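Filed under: Money Matters / Group Minutes

Nitum Savings Circle: minutes of the January meeting

Present: Lleucu Wogan (chair), Osian Rosser, Llinos Rosser, Bleddyn Lougher, Angharad Kneath (minutes). We began at 7.10 with the kettle on, and Lleucu wished everyone a happy new year and thanked Llinos for the lovely bara brith.

Minutes of the last meeting were agreed, once Bleddyn's loan had been corrected to £932.

Store cards. Osian told us, very frankly, that he and Llinos still owe £1410 on the Kirnik card, having paid only the minimum since the summer. There was a good deal of sympathy round the table! Bleddyn wondered about moving it to the Trasov card, but Lleucu asked him to look up the transfer fee first, and we talked for quite a while about whether the old card should be cut up.

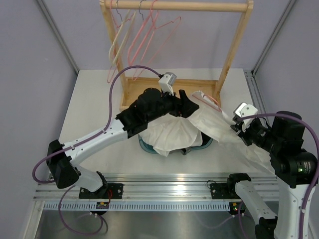 Osian felt it should, Llinos would like to keep it for emergencies, and it was left for the two of them to settle at home. They will pay a fixed sum each month in the meantime.

Emergency fund. Angharad has reached £500 and was warmly applauded. She keeps it in a separate account with no card attached.

Any other business. Five copies of the budget sheet are wanted for next time. Bleddyn to print.

Closed at 8.45. Next meeting at Lleucu's, same time, bring a recent statement.

Last updated: January, 9.20 pm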